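Swap night is back, and I came home with a kettle

If you walked past the old Bamo building on Saturday and wondered why grown adults were carrying lampshades down the steps, I can explain! The neighborhood swap night is running again after its long winter break, and I went along with two bags of stuff I was sure nobody would want. Both bags were gone before I'd found a place to put my coat.

The way it works hasn't changed. You bring things that are clean and in one piece, you leave them on the tables, and you take home whatever you like. No money, no tickets, no keeping score. Joyce Rotich, who started the whole thing in her garage, told me 60 people had signed in by the time the doors had been open an hour, and I believe her, as I was stuck behind most of them at the kitchenware.
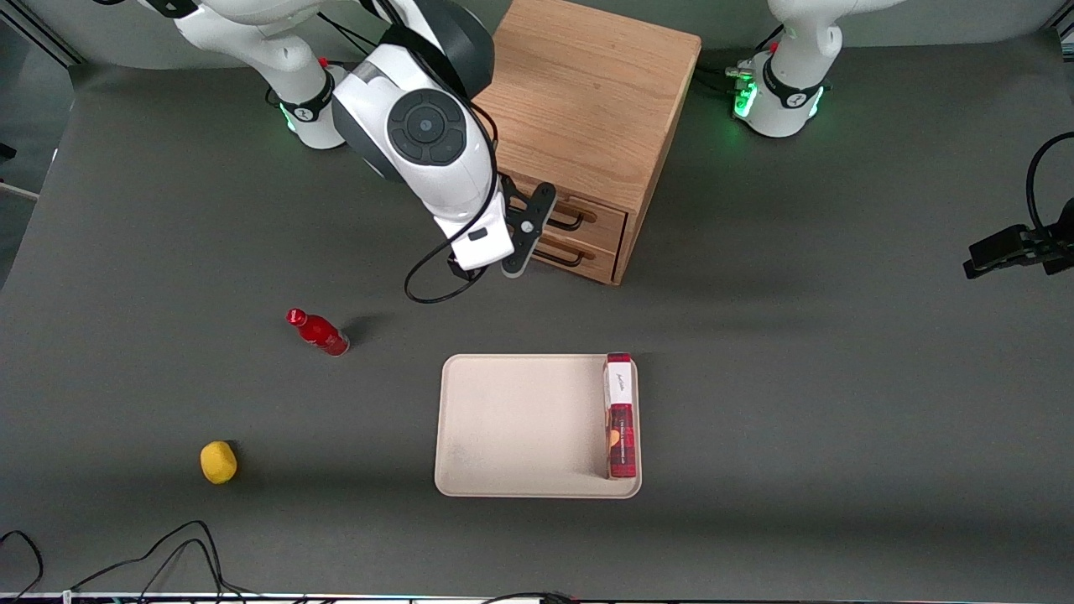
What went fast

Kitchen things, always kitchen things. I got a Lorketti kettle with a tiny dent near the handle (I love it already) and lost a very polite tug-of-war over a bread tin. Small storage was popular too, anything with drawers especially – I think we've all spent January promising ourselves we'd get tidy. Kids' rain boots were gone in minutes. The books, I'm sorry to say, mostly stayed put, apart from a big pile of crime novels that left in one man's backpack.

Kasun Cassim had the repair corner going again and got through 19 jobs before he ran out of fuses. He'll be back next time with more, and he asked me to pass on that he can't do microwaves, so please stop bringing him microwaves. 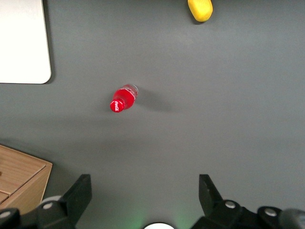
Wipe it down before you bring it, please!

That's the one thing Joyce wanted me to mention, so I'm mentioning it. A few boxes turned up sticky last time and the early crew lost 45 minutes to scrubbing when they could have been setting out. A quick once-over with a sponge at home is plenty. If something has a missing part, put a note on it – people are surprisingly happy to take a blender with no lid if they know about it up front.

There was also some talk about space. The downstairs room gets tight once the strollers come in, and Shafiq Ranasinghe is asking whether we can use the upstairs hall too, at least for clothes. I'm all for it. Trying on a coat in a stairwell while holding a kettle isn't something I'd like to do twice.

The next swap starts at 6 in the evening, same door, and the date will go up on the board outside as soon as the hall confirms. If you've got folding tables to lend, bring them an hour early and ask for Joyce.

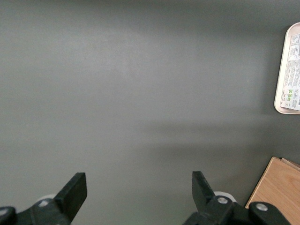
By Wissam Abu Hammour | Posted 3/11/23 | Around Town

One more bit of news for anyone who left early: the leftovers have been boxed up and will go on the free shelf by the side entrance this week. When I last looked there were picture frames, a lot of mugs and a really nice wool blanket that I'm trying very hard not to go back for. Help yourself, and take a mug while you're at it.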